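Projects > Griltunby Memory Mornings > Reports to funders

Print this page | E-mail this page

2023-11-21
By Kidus Asfaw

Dear friends at the Mirnier Fund,

It is a real pleasure to write to you again, and I hope you will forgive me if I go on a bit, as there is a good deal to tell. Your grant of £3000 has carried our Memory Mornings through the summer and well into the autumn, and we now have 22 regular members from Griltunby and the villages towards Pustport.

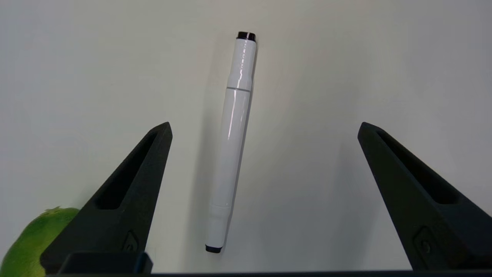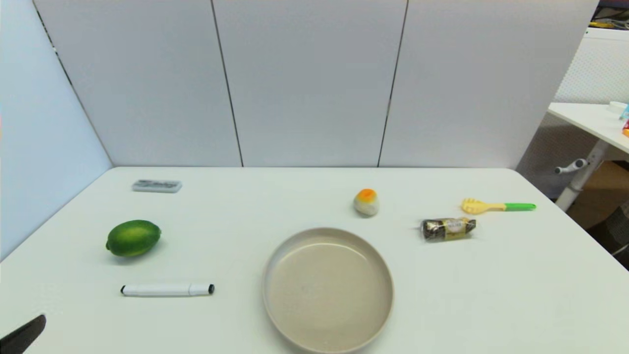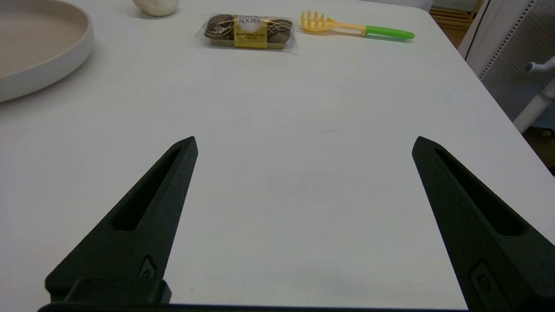 White tabletops, with a marker pen in the first picture and a plate among the items in the second.

The mornings themselves have settled into a comfortable shape. We begin with tea, then somebody starts us off on a subject — schooldays, the old ferry, first wages — and after that I mostly try to keep up. The session on Sunday dinners ran so far past its time that we had to carry it over, and we still haven't reached puddings!

We have now written up 100 of the stories told, and members have checked their own before anything goes into the folder. This has been slower than I promised you in the spring, partly through my typing and partly through a friendly dispute over when the Pagano bakery closed, which remains unsettled.

On money, £1000 of the grant is still in hand. Transport has cost more than we planned, as several members can no longer manage the bus, but printing has come in under budget and I would like your permission to move the difference across.

In December we hope to hold a reading for families, with a few of the shorter stories read aloud by the people who told them. You would be very welcome to join us, and I will send the time as soon as the hall is confirmed.

With warmest thanks,
Kidus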